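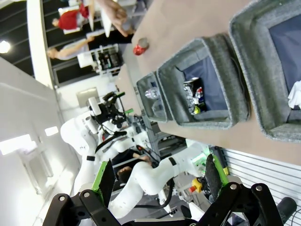

I've helped run the open day sorting demo three times now, and people keep asking me how to set one up for their own lab or makerspace. So I finally wrote it down. You need an arm with a gripper, a table, a few bins and a pile of recycling. The rest is mostly patience.

## Pick your bins first

Use soft ones. We have gray felt storage bins with a dark navy lining, and I love them. When a gripper comes down a little too far, felt gives. Our first try was with hard plastic tubs, and Octavio Ríos spent that whole morning re-gluing finger pads (sorry, Octavio!).

Three bins is plenty. Give each one a single kind of thing — a cloth in one, a crushed can in the next, a clear bottle in the last — and leave a sample inside so visitors get the idea without reading a sign. We had signs the first year. They fell over.

## Choose objects people know

Stick with stuff from the kitchen. You want:

- one soft thing, like a crumpled white cloth
- one can that's already crushed
- one clear plastic bottle
- one can that's still in good shape

I like to stand the good can by itself on the bare table, away from the bins. A shiny red one is perfect because kids can spot it from across the room and they all start yelling for the robot to get it. Clear bottles are the hard one. Light bounces all over them and the camera gets confused, so do your bottle tests in the same room, with the same lights on, at the same time of day as the demo. I skipped that once, and we missed the bottle for the first 5 groups in a row.

## Set up the table

1. Wipe the table down. Crumbs show up on camera more than you'd think.
2. Put the bins in a row and mark their corners with little bits of tape, so you can put them back after somebody leans on the table.
3. Place the emergency stop where you can hit it without looking. Ours is the usual red and yellow one. Press it once before the doors open and make sure everything really stops.
4. Bundle your cables and keep them behind the robots, out of the walkway.
5. Run the whole routine slowly, start to finish, with no talking.

Maribel Quintero wrote our sorting routine, which we call Tusico, and her rule is that demo speed is half of lab speed. It felt painfully slow to me at first! But visitors need time to see the fingers open, line up and close, and you need time to explain what's going on.

## Running the visit

Keep groups small. We had up to 200 people come through last March, and it only worked because Orla Buckley met them at the door and sent them over a few at a time.

Start with a pick that works nearly every time. For us that's the cloth. Then do the crushed can, then the bottle. If a pick fails, leave the thing where it landed and let the robot try again. People like the second try way more than a perfect first one, and somebody always claps.

Let visitors move the red can to a new spot between rounds, but only with the arms stopped. Say it out loud every single time: "Stopped, go ahead." Then wait until all the hands are back before you start up again.

## Pack a spare kit

Finger pads, tape, two extra cans, two extra bottles, a clean cloth. Hernán Palomino also brings granola bars, and I'd put those on the list too.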